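Drevuvico, After Hours

The kiln had to go off at 3 in the morning and I had to be asleep. That was the whole problem. My sister called it a lazy man's problem, and she wasn't wrong, but she was the one who'd quit driving over to do it.

We had the back third of Drevuvico between us, the shared shop off Mercado Street. Her kiln, my bench. The kiln was older than both of us. No timer, no brain, just a fat toggle on the wall with OFF stamped on the plate. Can't you put in a relay, everybody said. Can't. The lease said no changes to the wiring, Navbridge owned the building and Navbridge came around with a flashlight. So nothing got touched inside the wall. Something had to reach out and push the switch like a person would.

So, an arm. I'd found one secondhand, white, good joints, bad cable. I drove it home with the seat belt on it. First night out of the blanket it went straight down through the bench vise and bent a finger. My own fault, wrong sign in one line. A new finger was 103 dollars and three weeks of waiting.

After that I did it in Trameris. Everything in Trameris first. A table, a gray floor with lines on it going off to nowhere, the arm, the switch. You can drive a finger through a table all night long in there and it costs you the electric bill.

I laid the switch flat on the tabletop to start, no wall. One thing at a time. Hand above, switch below, fingers open, go.

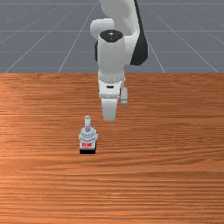

September

It got dark earlier. I stopped going home for supper.

Run 40-something, missed. Next one, missed short. Next one, hit the plate and skidded off across the table and kept going, right out over the gray floor, which I watched with my mouth full of sandwich. Put it back. Run again.

My sister came by for her glaze buckets. Stood behind me with her coat on.

"Is that it?"

"That's it."

"It's a cartoon."

"It's physics," I said. "Mostly."

She watched three runs. The hand came down, the hand came down, the hand came down. On the last one it stopped a hair over the switch and shook there, like somebody trying to thread a needle after coffee. She picked up the buckets.

"I can do that with my thumb," she said.

"At 3 in the morning?"

No answer. The door. Her truck took two tries to start, I counted them without meaning to.

What I should say is we hadn't really talked since spring. There was the money from Dad's place, and then there was what I said about the money. She never raised her voice. She just stopped firing overnight. Little loads, daytime loads, cups and dishes, nothing tall. The big jars need the long burn and somebody there at the end of it. It used to be the two of us taking turns on the cot. Then it was her, on her nights and on mine too, becuase I had a cold, I had work in the morning, I had whatever I had. Then the cot got folded up.

So I was building a machine to take my turn on the cot. I knew that. I'm not stupid. I figured if I built it well enough I wouldn't have to say it out loud.

Run 189 I changed the view. Had been staring at the hand so long I'd forgotten there was an arm behind it. Backed off until I had the whole thing, base and shoulder and elbow up against the black, the forearm coming down the other side to that one small switch. 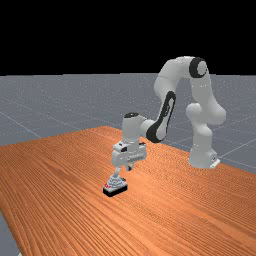 And I saw I'd set the base way out by the edge for no reason at all. Copied from the bench. On my bench it sits out there to clear the drill press, and there's no drill press in Trameris. I had the poor thing reaching across a whole empty table because of a drill press that wasn't there.

Moved it in. Better. Then worse, then better again. The elbow had somewhere to go now, and it went there, every time, like a cat to the warm spot. I threw out two days of numbers and didn't mind.

Left the shop at midnight feeling pretty good. Came back in from the car to turn the compressor off. Stood by the kiln a minute with my hand on the lid. Cold.

The bad week

Then the week where nothing worked. Those come.

I'd added a camera by the wrist, looking down past the fingers, so the arm could find the switch for itself and quit taking my word for it. Good idea. Everybody online said so. But from up there the wood was all it wanted to look at. Long grain, bright patch in the middle. It kept going for the bright patch. It was sure about it, too. Came down firm and slow on bare wood, pushed, came up, reported success.

Success! I had a log full of them. Ninety successes in a row and the switch never moved.

Dulled the shine. Then it went for the nut, the big hex nut, and not the lever. Then it went for the label. It liked the label, high contrast, white on black, who wouldn't. It would slide in until its own knuckle was almost on the corner of the plate, and stop, and be happy there.

I sent my sister a still of it. Don't know why. One in the morning. We hadn't texted since June and that was about a ladder. I didn't write anything with it, just sent the thing and put the phone face down on the bench and went and swept a floor that didn't need it. 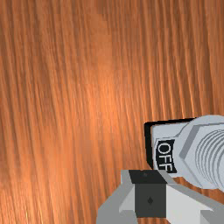

You're coming at it from where you're standing, my sister wrote back. I never look at the switch. I put my hand flat on the wall and slide over till I bump it.

Read that four, five times. One-twenty in the morning, she was up too.

Hand flat on the wall. Slide till you bump it. Of course you would, half asleep, shop dark, kiln glowing through the peephole. You wouldn't aim. I'd done it a hundred times myself and never once noticed how.

So, new plan. Fingers down away from the switch, light touch on the wood. Slide. Feel for the plate, a little step up. Stop. Up and over the nut. Then push.

I wrote it badly and fast with the heater ticking. First run it plowed. Second run it felt the plate, stopped, and then I'd forgot to tell it what came next so it just waited there. I laughed out loud in an empty shop. Third run, no. Went and got the cot down, and unfolded it, and didn't lie on it.

337

I'd like to say it was a round number. It was 337.

Touch. Slide. Step. Over. The wrist turned a little, I hadn't asked for the turn, it fell out of the math. Then the lever went over. The counter in the corner went from zero to one. Real one this time. I'd wired the success light to the switch itself and not to the arm's opinion of itself.

Ran it again to be sure. Missed. Ran it again. Got it.

Not good enough to leave alone with a hot kiln. Not near. You'd want it every time, you'd want it every time for a year, and then I'd still be driving over to check. I sat there and worked that out with a pencil. The finger had come in the mail by then. It was in its box on the shelf, I hadn't opened it.

Texted her. Got one. Then, before I could fix the wording: load the big jars, I'll sit up with it.

Nothing for a while. The dots, then no dots. I ran the thing some more to have something to look at. Saved a picture off the wrist camera for the notebook, with the hand low in the corner and all that wood above it.

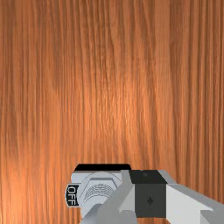 Wrist view, OFF tab at left. From the shop notebook.

Her truck in the alley, a little before six. It started getting light. She had two jars belted in the front seat and more in back wrapped in towels, and she didn't say hello, she said, "Get the door."

I got the door.

We loaded from the bottom shelf up, the way she likes, not talking except for left, your left, careful. When the lid was down she looked over at my bench, the screen still going, the hand coming down and sliding along.

"Does it know it's not the real switch?"

"No."

"Huh." She watched it bump the plate, and stop, and climb. Then she pulled the cot over nearer the heater, kicked one leg straight where it always sticks, and asked me who was taking first half.

"Me," I said. "Both halfs, if you want."

"First half," she said, and went out to move the truck.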